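Drawer runners, sticky tracks and other things that drag

My kitchen has 13 drawers and for years every one of them fought back. You know the kind – you pull, it comes out two inches on the left and nothing on the right, and then the whole lot jumps at you with a crash of forks. I lived with it far too long! So last May I went through the house with a screwdriver and a bag of rags, and these are the things that worked for me.

Take the drawer out first. I know, I know, but you can't clean a runner with the drawer still sitting in it. Most metal runners have a little plastic lever on each side, and you press one up and the other down at the same time. If yours are old wooden ones, just lift the front and pull. Put the contents on a tray in the same order they came out or you will be sorting teaspoons until bedtime.

Vacuum before you wipe. Crumbs and grease make a sort of paste, and a wet cloth only pushes it into the corners. I use the thin nozzle, then an old toothbrush, then the nozzle again. After that a rag with warm water and a drop of dish soap, and then a dry one.

Wooden runners want wax. A plain white candle is fine, rubbed back and forth along the bottom edges of the drawer and along the strip it sits on. My neighbor Tiago Tavares swears by a bar of dry soap, and I tried that on the hall dresser, but it went gummy by the end of the summer (our hall is damp, so maybe yours would be fine). Candle for me, every time.

Metal runners want very little. A dry silicone spray, one short puff on a rag, and wipe it along the track. Please don't use cooking oil! I did that in our first apartment and it turned to glue.

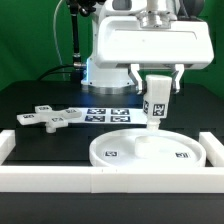
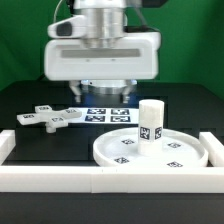
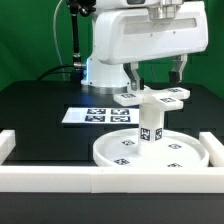

Check the screws while you're in there. Half of my "broken" drawers only had a loose screw at the back of the runner, where you never look. If the hole has gone too big, push in a couple of wooden toothpicks with a dab of wood glue, snap them off level, leave it overnight and put the same screw back. I've done this on cheap cabinets and on my grandmother's sideboard, and both are still holding.

Sliding closet doors are the same job, only lower down and harder on the knees. Pick the fluff out of the bottom track with tweezers and look at the wheels. Hair winds itself around them (we have two long-haired people and a dog) and a seam ripper gets it off faster than scissors. If the door still rubs, there's usually a small screw at the bottom edge that raises or lowers it. Give it half a turn, try the door, then half a turn more.

Windows next. Ours stick in wet weather, so I do the tracks on a dry afternoon with the candle again – a new candle, the kitchen one was full of crumbs by then. A stiff paintbrush is good for the dead flies.

I do the whole round twice a year now and it takes 3 hours with a coffee break. The pantry drawer still squeaks. I've waxed it, tightened it and sworn at it, and next I'm going to swap the runners for new ones, once I've measured the old ones properly.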